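**Trabajo final de Consumo y Hogar. Myrtle Tran. Entregado el 22 de junio de 2020**

## Cuánto gastamos cuando creemos que todo está apagado

Empecé este trabajo por una factura. Mi madre la dejó encima de la mesa en diciembre, con un círculo de boli alrededor del total, y me preguntó si yo entendía algo. No entendía nada (ni ella, ni mi tía, que trabajó años en un banco). Así que cuando la profesora Yokoyama nos dejó elegir tema, lo tuve clarísimo: el consumo en reposo, o sea, la electricidad que se va mientras los aparatos están "apagados" pero siguen enchufados.

Mi primera idea era medir todo el edificio. ¡Menos mal que Kanako Yokoyama me frenó! Me dijo que con una casa tenía de sobra, y vaya si tenía razón, porque solo con la mía llené media libreta. Usé un medidor de enchufe de la marca Vastach que me prestaron en el instituto. Es un cacharro bastante feo, con una pantallita que se lee fatal si te pilla detrás de un mueble, pero hace su trabajo. Lo dejaba un día entero en cada aparato y por la noche apuntaba el resultado.

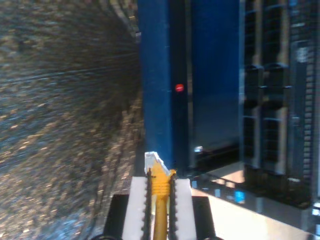
El consumo en reposo tiene una pega para quien lo estudia: no se nota. Un radiador calienta, una batidora hace ruido y te acuerdas de que están ahí, pero un aparato en espera se queda callado y la mitad de las veces ni lo miras. Por eso mi método de búsqueda fue un poco de detective. Esperaba a que se hiciera de noche, apagaba las lámparas y recorría el pasillo buscando lucecitas. Un punto rojo encendido como el de la foto, tan pequeño sobre ese azul oscuro, se ve perfectamente desde lejos, y a mí me servía de pista para decidir dónde poner el medidor después. Ojo, que la luz en sí gasta poquísimo. Lo que cuenta es lo que haya detrás, y eso no se adivina a simple vista.

### Lo que salió

El peor de la casa fue el equipo de música Shibata de mi padre. Lleva años en el salón, se usa en Navidad y poco más, y en todo el periodo de medición se comió 564 vatios hora sin poner ni una canción. El segundo fue el descodificador Inov, con 281. Yo habría apostado por el televisor y perdí, porque quedó muy por debajo de los dos.

El cargador del móvil, que era mi gran sospechoso, casi no movía la aguja. Llevo toda la vida oyendo en casa que lo desenchufe y ahora tengo datos para discutir (mi madre dice que lo desenchufe igual).

También pasé una encuesta por el grupo de la clase. Pregunté quién usaba regletas con interruptor y la mayoría contestó que tenía una, pero que nunca le daba al botón. Varios añadieron que la tenían detrás del sofá o de la cama, y ahí está medio problema: nadie se tumba en el suelo cada noche para ahorrar unos céntimos.

### Problemas que tuve

Dos días no valen porque mi hermano desenchufó el medidor para conectar la consola. Los he quitado de la tabla. Tampoco medí la nevera, que no tiene reposo de verdad, ni el router, porque en plena época de clases por internet me habrían echado de casa.

### Qué hemos cambiado

El equipo de música va ahora a una regleta puesta encima de la estantería, a la altura de la mano, y el descodificador comparte interruptor con el televisor. Tarda un rato en arrancar y mi abuela protesta. De momento aguantamos. Me gustaría repetir las mediciones en invierno, con los calefactores enchufados, y convencer a la vecina del segundo para que me deje medir su casa, que tiene muchísimos más trastos que la nuestra.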